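Home | Lists | Archive | Search | Thread index

[skarnau-manip] Re: Filtering demonstrations before training

Last updated: 26 July 2018

On the last call Bastos wrote:

> Do you throw out the slow demonstrations or keep everything?
> At Trillgate we kept everything and the policy learned to dither.

We keep the slow ones and cut the pauses out of them. The current Clesitlow set has 274 demonstrations of one task, putting a pen into a small tan cup, all recorded with the two hand-held grippers.
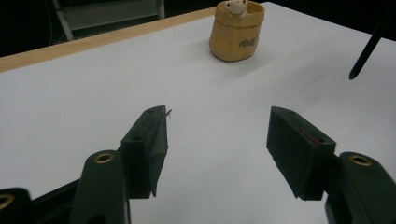

Wrist view, fingers open, cup at the far side of the board.

A pause for us is any stretch where neither gripper moves and the finger opening stays the same. We drop those frames and leave the rest alone. The one exception is the stretch just after the fingers close. Our first version trimmed that as well, and the trained policy began lifting too early.
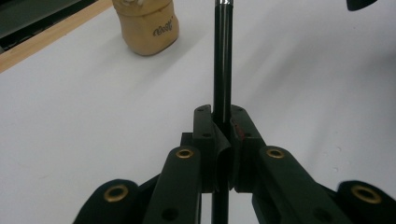 Wrist view, fingers closed on the pen.

So now we keep 6 frames after each closing, whatever the motion says. I tried 2 and it was not enough - the early lifts came back. I have not tried anything longer.

We ran 100 trials with each version of the data, same starting positions. Trimmed data with the frames kept did best, untrimmed came second, and the fully trimmed set was clearly worst. Most of the failures left are at the cup, where the pen comes in at a bad angle. Trimming does nothing for those.

The pause test uses the tracked positions of both grippers, taken from the marker plates, and not the wrist pictures. 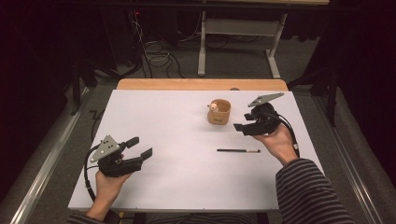 Cleiton Honorato asked whether the same threshold would hold for two different operators, as people hover over the pen for different lengths of time before they commit. I can't say yet. All of the data since February comes from one operator, so I would treat the threshold as local to us.

The trimming script is in the list's files area.

Contact the list owner | Copyright Skarnau list members | Back to top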